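HOSP 129 – Kitchen Layout and Work Surfaces
Handout 2: Counter zones in the domestic kitchen
Instructor: Mairéad Buckley
Revised 2024-08-28

Reading before class: Meredith and Corrigan, course reader, p. 81 to the end of the chapter. Bring the Encombe worksheet.

1. Terms

Landing area: clear counter next to an appliance, used to set down what comes out of it.
Prep zone: the stretch of counter where food is cut, mixed or portioned.
Back row: items stored against the backsplash.
Working depth: the distance from the front edge of the counter to the first item in the back row. It is measured at the narrowest point. The full depth of the counter is recorded separately.

2. Appliances and the cooktop

A glass cooktop is often treated as spare counter. For this course, anything standing on it is recorded as a conflict, whether or not the cooktop is in use. Power cords that lie across the glass are recorded on a separate line. Toasters and toaster ovens are entered with their door or slot direction and the nearest landing area.

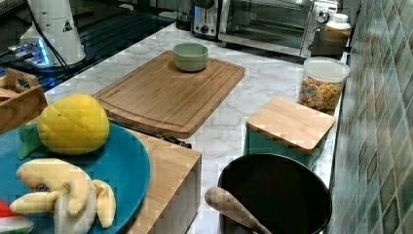

3. The prep zone

The cutting board fixes the position of the prep zone. Record the following:

Material and edge treatment. A juice groove reduces the usable cutting area, so measure inside the groove.
Angle to the front edge of the counter. A board set at an angle takes up more depth than the same board set square.
Items resting on the board. A small bowl counts as in use even when empty.
Knives. Note which way the handle points.

4. The back row

Dry goods are sorted by how often they are opened. Sugar, cereal and similar items belong within reach of the board. Canisters with flat lids tend to collect other objects and should be checked for this. Raised shelves and trays are entered as a second level, and their contents are listed apart from the counter items. Fruit on a plate goes under "open storage". Utensil holders are entered by the position of the holder – the length of the handles is ignored.

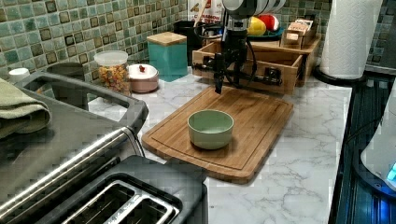 5. Surfaces and backsplash

Veined counters hide crumbs and small spills better than plain ones. Inspect them from a low angle with the light behind the surface. Small mosaic tile has far more grout line per square foot than large tile, and cleaning time should be estimated from the grout. The Biltimham survey form (form 653) has a box for this on the reverse.

Textiles are listed with the surface they rest on. A folded towel on top of a toaster oven is recorded as a heat conflict, in the same column as paper packaging stored near a burner.

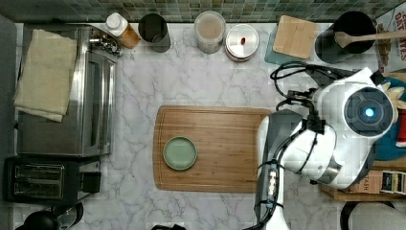 Working depth should be taken twice, once at the board and once at the deepest appliance. If the two figures differ, enter the smaller one and mark the location on the plan. Worksheets go to Declan Ó Conaill before the second lab. The December practical uses the same form, with the plan drawn to scale.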